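Unit 6: The Range and the Adjoining Counter
Residential Kitchen Layout, course handout

6.1 Landing space
A range needs clear counter on at least one side, and preferably both. The surface takes pans coming off the burners, measured ingredients and small cups. For this course, allow 300 mm minimum on the narrow side. Anything stored there permanently is subtracted from the figure.

6.2 Double-oven ranges
In a stacked arrangement, two oven doors share the height below the control panel. The lower door opens close to the floor, so check the swing against islands, rugs and floor registers. Knobs on a slanted front panel can be read from standing height, but sleeves and apron ties catch on them. Cast iron grates should sit level with each other so that a pan can be slid from one burner to the next.
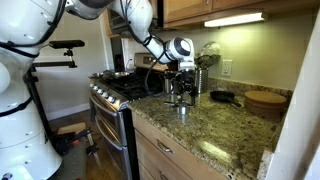 6.3 Back burners
Pans that are out of use are usually parked at the back. With a microwave mounted over the range, check the height of the tallest stockpot before fixing the bracket. A stainless backguard protects the wall behind the cooktop only. The wall beside it still needs a washable finish.

6.4 Task lighting and outlets
Mount under-cabinet fixtures toward the front of the cabinet. Outlets on the backsplash serve small appliances; keep cords away from the grates.

Exercise: Draw the Weerakoon plan at 1:20. Mark both oven door swings and the landing space. Drawings go in the Unit 6 folder before the October review.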